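Cadska Counter Organizer Set
Set-up Guide, Section 2: Filling the tray

Before you start

Please read the whole section one time before you put anything in the tray. The tray is made for small packed goods, for example clip boxes, and it should stand on a flat and clean counter. On a stone or stone-pattern surface, wipe away the dust first, so that the bottom does not scratch.

Keep spice jars and other glass near the wall and behind the tray — in this position your sleeve will not touch them so easily. If a wire basket is mounted on the wall, do not place tall jars directly under it.
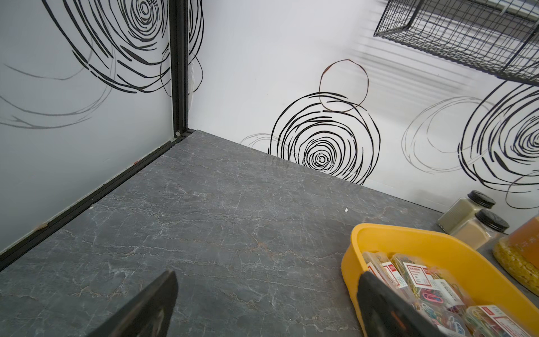
The jars may be moved later, but leave one hand width between the glass and the tray rim. You will need this space when you lift the tray out for cleaning.

Caution: Check that all jar lids are closed before you work near them. Fine powder is difficult to remove from the veins of natural stone.

Filling the tray

1. Place the tray in the middle of the counter, with free space on the left and right side.

2. Check that every clip box is fully shut. Boxes from Odach have a stiff lid and must be pressed at both ends.

3. Put the first box in a corner of the tray. Do not drop it, lower it until it touches the bottom.

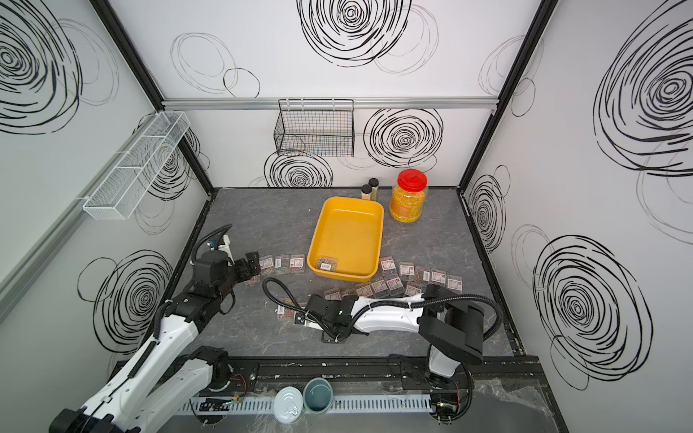
4. Continue with the other boxes, one or 2 at a time. They may lie at different angles and on top of each other. It is not necessary to make rows at this stage.

5. Boxes which are still waiting can stay on the counter close to the tray. Do not balance them on the rim.

Note: The full load must not be more than 1000 g. If the tray bends when you lift it, take out some boxes.

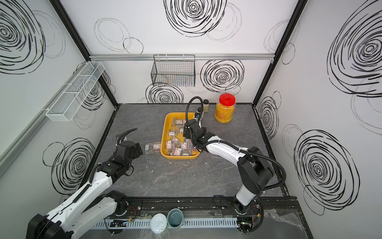 Cleaning and spare parts

Empty the tray and wash it by hand with warm water and a little soap. Do not use a hard sponge on the inside — it makes the plastic dull. Dry it well before you put paper labels in contact with it.

A spare tray can be ordered from Başaran in Sarnbridge with part number 741. Write the color on the order, or you will receive the standard one.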